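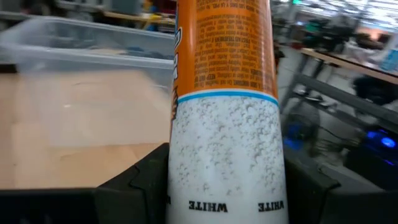
Ticket: Left eye values missing after transfer from autorefractor

Practice: Favwood Eye Care, Mernham
Opened by: Vesela Vasić, optometrist
Handled by: Mirsad Pavlović, Sustum support
Opened: Saturday, March 28, 2020
Priority: normal, changed to high by support
Status: closed

Problem as reported

Good morning. We have a problem with the transfer from our autorefractor to the patient record in Sustum. When I press Print/Send on the instrument, the right eye comes into the record correctly, with sphere, cylinder and axis. The fields for the left eye stay empty. The paper strip from the instrument shows both eyes, so the measurement itself is good. It does not happen with every patient. In the first days I thought I had pressed the button too early, but my colleague at the second desk has the same.

We see only urgent patients at the moment, so I have time to test things. Please write the steps simply, I am the person for the computer here only by accident.

What I already tried:
Restarted the instrument and the computer.
Changed the cable for the one from the lensmeter. No difference.
Sent the same measurement two times. The second time the left eye is also missing.
Typed the left eye by hand. It saves normally.

Vesela Vasić

Reply from support

Dear Ms. Vasić,

Thank you for the clear report. Because the right eye arrives, I think we can leave the cable and the port settings alone. With a wrong speed or parity you would normally get no values, or strange characters.

Please do the following:
1. In Sustum, open Settings, then Instruments, then Autorefractor.
2. Set "Keep raw data" to Yes and press Save.
3. Measure one person where the transfer works and one where it fails. Staff members are fine.
4. Go to the folder Instruments\Raw and send me the two newest text files.

Please remove any names before sending. The raw file should have only a number, but some models add the patient ID on the first line.

One question also: which version is shown under Help, About?

Mirsad Pavlović

Reply from customer

The version is 4.2.51. I made the test with our receptionist, and both times it was successful, so I had nothing to send you. Then I measured her again but only wanted to repeat the left eye, and this time the left eye did not arrive. I attach both files. There was no patient ID inside.

I looked for a pattern in the records from last week. The failures are older patients mostly, but not only. One was a girl who moved a lot.

Reply from support

The files are very helpful. In the good file there is a line with the pupillary distance between the right eye block and the left eye block. In the bad file this line is there but has no value, only the label and then spaces. Our import reads the label, expects a number, does not find one, and stops reading. Everything that comes after is lost, and this is the left eye.

Your instrument calculates the PD only when it measures both eyes in one session without a long pause. If you repeat one eye, or if the head moves away from the chin rest between the eyes, it gives up the PD. I believe this explains the girl who moved, and maybe the older patients also, if you need more time to position them.

I could repeat the error at my desk with your file, so no more tests are needed from you for the moment. I have changed the priority to high, because an incomplete refraction in the record should at least give a warning, and now it gives none.

Until we have a fix, please use one of these:

Workaround A: In the menu of the instrument, second page, set "PD print" to Off. The line is then not sent at all and the import continues to the left eye. You will have to enter the PD by hand.

Workaround B: Leave the setting as it is, and check the left eye fields before you close the import window. If they are empty, type from the strip.

Reply from customer

I used A. I sent measurements for nearly 50 minutes with everybody who was in the building, also with only one eye repeated, and the left eye was there each time. We measure the PD with the pupillometer for every spectacle order anyway, so for us A is not a loss.

I have another small thing. Since the change, the window "Waiting for instrument" closes before I finish with a slow patient. I don't know if it was like this before.

Reply from support

The waiting time is a separate setting and the PD option does not touch it. The standard value is 30 seconds from when you open the window. Go to Settings, Instruments, Autorefractor, Timeout, and enter 40. You can go higher, but then the record stays locked for the second desk during the whole waiting time. An easier way is to measure first and open the window only when you are ready to press Print/Send.

Reply from customer

I entered 40 and it is comfortable now. My colleague prefers to measure first. Both work.

For the older records, is it possible to find the ones with an empty left eye? I would like to complete them while we still have the strips. The thermal paper becomes pale quickly near our window.

Reply from support

Yes. Open Reports, Custom, and choose the template "Incomplete objective refraction". Set Eye to Left and the start date to the day you connected the instrument. Please note that patients with a prosthetic eye, or where no reading was possible, will also be on the list, so do not treat each line as an error. When you add values later, choose "Entered from printout" as the source, and the original time of the examination stays in the record.

Resolution

Cause: import stopped at an empty PD line sent by the autorefractor.
Workaround: PD print set to Off on the instrument, confirmed by customer.
Fix: the import will skip an empty PD value and continue. A warning is shown if only one eye is received. Passed to Stoyanova in development, planned for the August update.
After the update: the customer can set PD print to On again. Timeout can stay at 40.

Last note from customer

The report worked and the list is shorter than I feared. I wrote the setting of the PD on a label on the side of the instrument, so that we remember it when the update comes. You can close the ticket. Thank you for your patience, Mr. Pavlović.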